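**Plelavar Room Reset** — two-armed tidying for guest rooms and short-stay rentals

Guests leave things on floors. They have been doing it since there were floors, and Plelavar doesn't expect to reform them. It picks up after them, one object at a time, at a pace best described as unhurried.

The kit comes with two arms, a head camera and swappable hands. The two-finger gripper handles bottles, paper bags and wrappers. 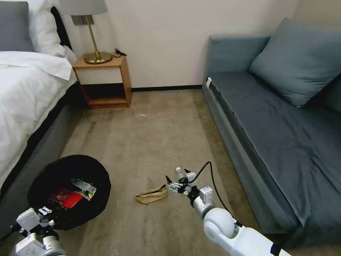 Setup takes up to 80 minutes, most of it spent deciding where the wall outlet is. You show the system what counts as trash in your building, and it asks when it isn't sure. Maximiliano Quezada, who runs our installs, recommends a generous answer on single socks.

Each rental includes:

- 22 training tasks, floor pickup among them
- 3 spare sets of fingertips
- phone support from Aldana Paredes on Tuesday mornings

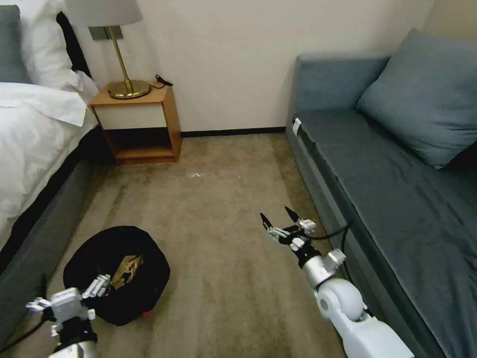

It does not make beds. We get asked this a lot, usually by people who have just watched it think about a candy wrapper. It does not vacuum either, and stains are between you and the carpet.

Monthly rental is $1,172, delivery included within Urnholm. Outside town, our partner Ustadico handles shipping and will call to ask about your stairs. Please tell them the truth about your stairs.

Bookings for March are open.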